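Home | Skin | Hair | Brands | Help

Pinent Cold Cream FAQ
2 min read

What does it claim to do?
The Clenska leaflet says it "rebalances" dry skin in 7 days. Rebalances what, it doesn't say. Most plain creams make dry skin feel better within a week, so I wouldn't pay extra for the word.

Is it fragrance-free?
The label says unscented. Those aren't the same thing. Unscented products can contain a masking scent, so read the ingredient list if perfume bothers you.

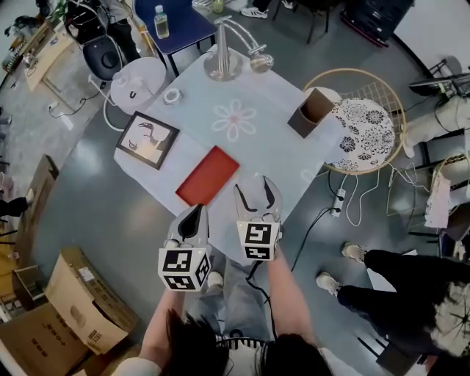 Can I use it around my eyes?
The leaflet says to keep it off the eyelids, and I'd follow that. Heavy creams tend to creep while you sleep, so stop well short of the lash line.

Is the 500 ml tub better value than the tube?
Only if you finish it. Once opened it's meant to be used within 5 months, and fingers in a tub don't help. The Wako shop in Zodville pushes the big one anyway.

Will it get rid of wrinkles?
No. It may make fine lines look softer until you wash it off.

7 comments | Share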